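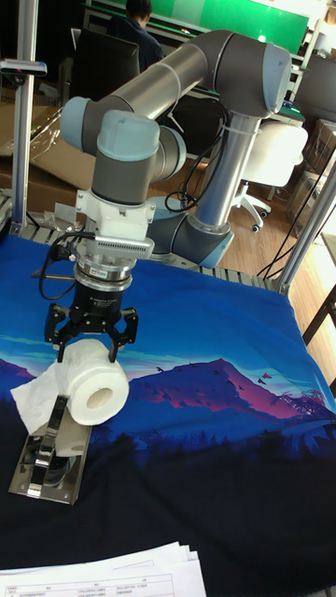 Teaching the arm to change a toilet roll, part 3

27/9 would be how I'd normally put it, but the blog software insists on 9/27/26, so there you go. It has been a slow few weeks on this one and most of what follows is about cables and approach angles.

For anyone who has not read the first two parts, the job is to pick up a toilet roll and put it on its holder with the six-axis arm at the Falholm workshop. I chose it because the parts are cheap, the roll squashes when you grip it badly, and the paper tail gets in the way of everything. The control program is called Gethin. I wrote it at home in the evenings and it is still mostly a long list of positions with a few checks in between.

Where things stand

The holder is lying flat on the table for now. I want it upright on a board eventually, at the height it would be on a bathroom wall, but there was no sense in doing that before the pick was reliable. With the holder flat I can work on coming straight down over the roll, which keeps the last wrist joint vertical and makes the sums easier.

I ran 100 picks last weekend from a fixed starting spot. The first 46 went through without a fault, then I started getting drops, and they came in clumps. The cause was the roll. After being squeezed that many times it had gone slightly oval, and the fingers were closing on the narrow side. I changed to a fresh roll and the drops stopped. I now swap rolls more often and write it in the log when I do.

Gripper settings

The three-finger gripper is far stronger than the job needs. I had it closing on force alone to begin with, and it crushed the core. It now closes to a set position first and only then adds a little force. The number that works on the scale in my program is 121. That will mean nothing on any other setup, but I am putting it here so I can find it again.

Opening needs some thought as well. If the fingers spread wide while still low down, one of them catches the loose sheet and drags the roll off its spot. I have added a short lift before the full opening. It costs a second or so per cycle and I can live with that.

Cables

The gripper cable has a loop in it at the side of the adapter, and it needs that slack for the wrist to turn. My first go had it too tight and the wrist stopped with a fault partway round. The rest of the bundle runs along the upright part of the arm with a cable tie on it. I would like something better than a cable tie. Prundholm sell a clip-on sleeve that might fit, though the sizes on their site stop just short of what I measured, so I have asked them.

The cloth

The printed cloth with the pink mountain stays on the table. I tried a plain grey sheet for a day and went back. A stainless holder slides about on a bare surface and the cloth holds it well enough, and the dark part of the print makes the white paper easy to pick out by eye when I am jogging the arm down by hand.

Still to do

Mount the holder upright. I have a bracket on order from Dirkent, due in October.

Work out what to do about the tail. Tucking it in before each run feels like cheating, so I will probably try a second move that folds it over the roll before the pick.

Print out the new position table. The sheets at the corner of the bench are from the old version and I keep reading numbers off them by mistake.

Part 4 when the bracket arrives.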